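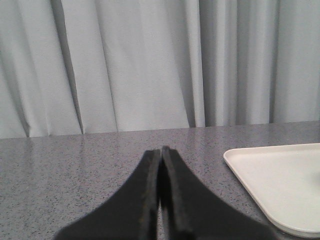
**Have we raised enough to buy the old bakery building?**
We're close - the share offer has brought in $2,312 more this month, and that leaves us one decent push short of the deposit.

Hi Henrike, me again with the news from Okska! We now have 115 member-owners, and 10 of them signed up at the street fair (Clive Goodall talked to people until he lost his voice). The seller's agent, Pascu, has agreed to hold the price until December, so your grant bought us real breathing room.

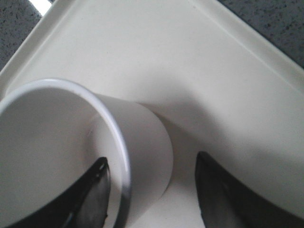
*White cup on its side on a tray.*

The oven survey is the slow bit. Drerora wants up to eight weeks for it, and I can't finish the business plan without their numbers. I've asked for the gas section first.

Still to do before my next report:

- get the lease wording back from the lawyer
- send you the revised budget
- pick a date for the members' vote

Call me if the budget looks odd!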